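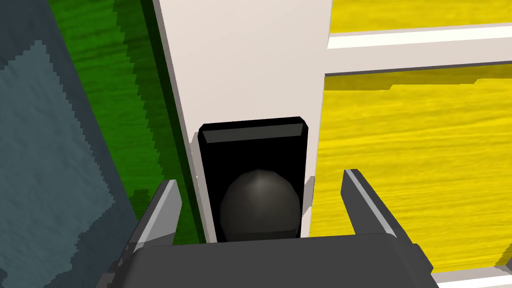
Fig. 1. A black fitting on a pale vertical panel (computer rendering).

Week 3: Choosing handles for people who actually have hands

Right, last week we got as far as hinges and I ran out of time (sorry!), so let's pick up with handles. I love handles. I spent most of July measuring them in other people's kitchens, and my friends have stopped inviting me round.

Start with the pull test. Open a cupboard with your usual hand, then with the other one, then with your elbow while holding a full pan of water. If the third go is a disaster, write down why. Was the gap behind the bar too tight? Did your sleeve catch? Those notes are worth more to me than a pretty drawing.

A long bar can be grabbed at more than one height, so it suits a household with a tall teenager and a granny in it. A small round knob needs a pinch, and pinching is hard work if your fingers ache. Cup pulls sit somewhere in between, though they do collect crumbs, and I say that as someone who owns eleven of them.

Now, spacing. Fixing holes are measured centre to centre, never end to end. I once ordered a whole set for the Pearce flat by overall length, 178 mm, and not one of them fitted the old holes. The holes were 133 mm apart. Measure twice, then get somebody else to measure!

Colour matters as well. A dark handle on a light door is much easier to find for anyone with poor sight, and it helps the rest of us first thing in the morning. Tone on tone looks lovely in a brochure but I'd keep it for rooms where people aren't in a hurry.

For the reading, do the Erkov chapter on grip (skip the bit on castings, it's heavy going) and have a look through the Boltomix fittings list in the course folder. It has some 573 entries, so please don't read the lot.

For next time: pick one door at home, sketch its handle at full size, and mark where your fingers land. Bring the sketch on paper. Ewurabena Akolgo is taking the second hour and she'll want to pin them all up.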